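Plandik, display stock meeting
August 30, 2022

Chair: Davoud Mirzaei
Minutes: Chutima Phetsri

1. Last minutes
Agreed, with one correction. The Leltton hire was recorded as "went smoothly". D.M. asked for this to be taken out, as the customer was still waiting for a working frame when the doors opened.

2. The Kallusel frame (white poles, feet and crossbar, used with the black cloth) 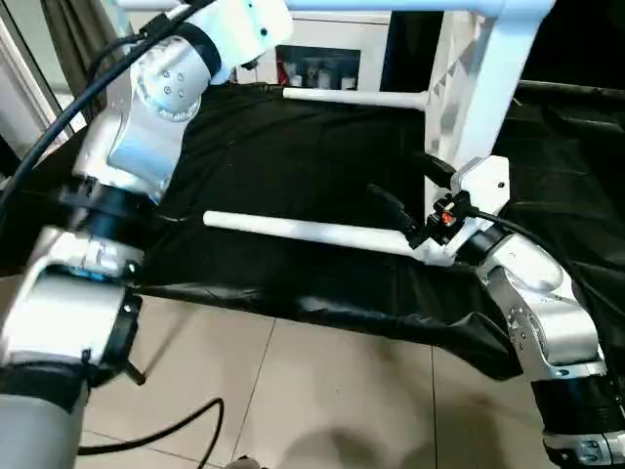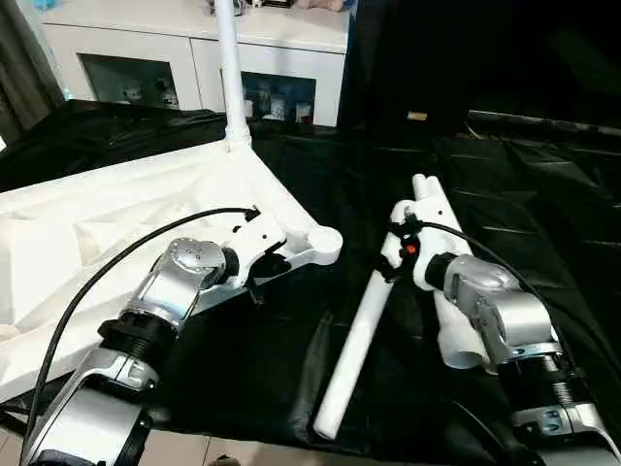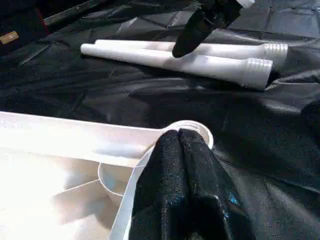
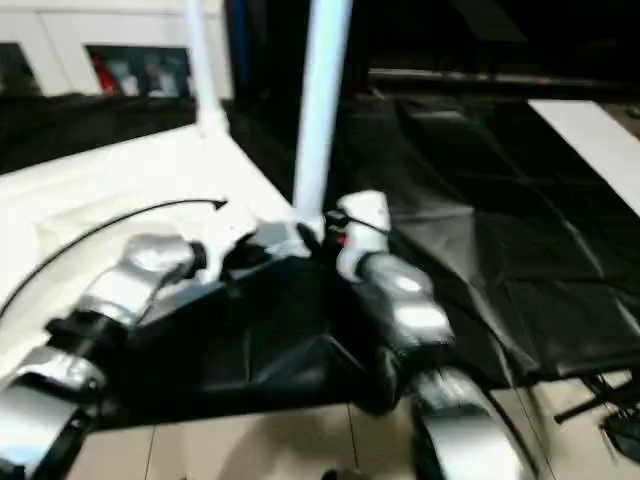 Can the frame go out to customers without one of us going with it?
Only if the pole sections are marked first and the instruction sheet is rewritten. Until then one of us goes along.

D.M. remained unconvinced by the frame as a whole. The maker's leaflet calls it "ready in moments", and he wished to know whose moments. He had seen three leaflets with the same words on them over the years and did not believe the other two either.

C.P. said that the joints were sound enough once home and that most of the trouble came from sections going in the wrong order. She proposed coloured tape inside the joints. D.M. asked what happens when the tape peels. C.P. said it would be replaced. Tape agreed, to be looked at again in October.

The leaflet gives the building order as feet, uprights, crossbar, cloth. C.P. would like the cloth laid on the table before any of the white parts are put down, to save the finish. D.M. pointed out that the cloth then has to come out from under everything and be hung with the creases in it, and that customers do complain of creases. No agreement. Both ways to be tried at the next hire.

3. Cloths
Phuthong have offered to replace our black cloths with a "crease-free" one at £79 each. D.M. doubted that any cloth is crease-free after a night in a van. C.P. had asked for a sample and been sent a square too small to fold properly, which told us very little. Resolved to buy 2 and no more, and to fold one of them badly on purpose before deciding on the rest.

Present cloths to be rolled in future. It was noted that this was also resolved last year.

4. Money
Income from display hire for the year so far is £2,562. C.P. thought this encouraging. D.M. said the figure leaves out van hire and the refund to Leltton, and asked that it should not be repeated outside the meeting until both are in. C.P. to bring a full figure.

5. Packing away
Long discussion. Bags have been coming back with a crossbar missing, or with somebody else's crossbar. C.P. suggested a packing list sewn into each bag. D.M. did not expect anyone to read it, but had no better idea when asked. To go ahead on the Kallusel bag alone.

Feet to go at the bottom of the bag, poles above, cloth separately.

6. Other business
A request for 5 frames in one go, for a school fair in October. D.M. would sooner turn it down than promise what we may not have. C.P. to ask whether they would take fewer, and to reply either way this week.

Actions
C.P.: tape, instruction sheet, packing list, full figures, reply to the school
D.M.: order to Phuthong, find the missing crossbar

Next meeting to be fixed once the new cloths have come.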